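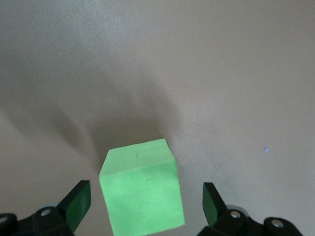 Madwood College, Department of Engineering Technology

Home | Courses | Handouts | Labs | Contact

Unit 6 notes: Can a machine do the chores yet?

Short answer for the exam: some of them, in some places, with a person close by. The rest of this handout is about which ones.

Start with picking up. Nearly every chore has a pick in it somewhere, whether you are clearing a table or loading a parts bin. The simple test is a single block on a bare tabletop with one finger on each side. The gap is seldom the same left and right. If both fingers close at the same speed, the nearer one touches first and pushes the block until the other one meets it. With a light, soft block this usually does no harm. With a full glass it does.

Soft things also give under pressure. A gripper that closes to a fixed width will crush one object and drop the next. Closing until a set force is reached works better, but then you need a way to measure force, and cheap grippers often guess it from motor current.

Lighting matters more than students expect. The gripper throws its own shadow on the work, and a shiny spot on the table can be read as an object.

Shop floor. The Hilta packing line at Gough is our main case. Over one month the arm tried 3142 picks and finished 2601 without help. Of the misses, 396 were cleared by a second try. The others needed a person. The parts were all one size and came in the same way up.

Household. The Poloso trial used the same arm in a kitchen, putting away dishes and folding towels. It made 548 tries. Cups went fairly well. Towels did not, and the team stopped counting them after the first week. A towel has no fixed shape, so there is no one right place to grab it.

Before next class, work out the Hilta success rate with and without second tries. Then pick one chore you did this week and write down every grasp in it. Bring the list to lab.

Related handouts
Unit 4: Grippers and suction cups
Unit 5: Cameras on moving arms
Unit 7: Working next to people
Lab 3: Measuring grip force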